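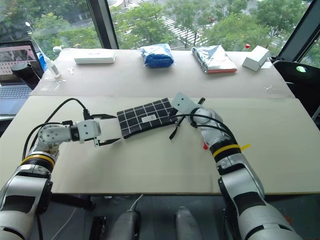 The two-arm bench at Gurndale, with the grid pouch between the grippers.

I had been meaning to take the bus out to the Gurndale open day for years, and this time I finally did, with a thermos and far too many questions. The upstairs room was the one I liked best, and I ended up staying there most of the afternoon (sorry to the people I promised to meet for lunch in Kistmont!).

Savvas Mavromatis looks after the planning software for the two arms, and he was very patient with me. I had supposed the hard part would be moving the arms without knocking them together, but he says their planner, which they call Tsakiris, settles that in about 30 milliseconds. It tries up to 2,000 candidate grasps for each item, throws out the ones where the arms would get in each other's way, and keeps the 25 best for a slower check. What takes up his weeks is cloth. A box stays the shape it was when you last looked at it, and a pouch sags and folds as soon as you take hold, so the plan has to be made over again while the arms are moving. 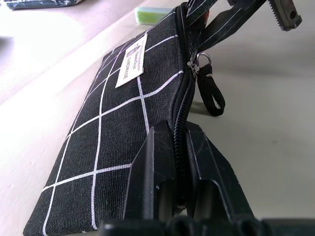 Page last changed: August 24, 2022

With both fingers on the zipper edge, the wrist camera is the view the software leans on most. Savvas was fond of the white grid on the black cloth, and I can see why: when the lines bend, the program has a fair idea of how the fabric is lying. Plain black gives it much less to go on, and a loop tab hanging off a zipper pull can still be mistaken for an edge worth grabbing.

He let me page through the log viewer too, and I loved it, although I understood maybe half. Each grasp gets a row with the planned finger positions next to the measured ones, and you can drag a slider back to the moment the two part ways. They keep the last 500 rows on hand and send the older ones over to the Lemville office.

There is another open day in November, and the upstairs room will be on the tour again. Take the side stairs, as the front ones get crowded, and ask to see the slider.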